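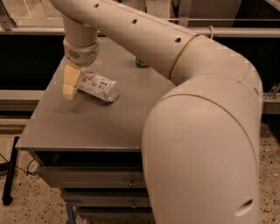

Elibariki Nzioka asked that step 3 come before the carrier leaves the clinic, so the order has changed in this edition.

Packing the Pollitz vaccine carrier

1. Take 4 ice packs from the freezer and let them stand until you hear water move when you shake one.
2. Line the walls of the carrier with the packs.
3. Write the team number and the time on the tally sheet.
4. Put the vials in the center, in their plastic bag, and close the lid.

Note: The Mwakyusa district sheet has room for 284 children.

Caution: Do not use a vial with an unreadable label.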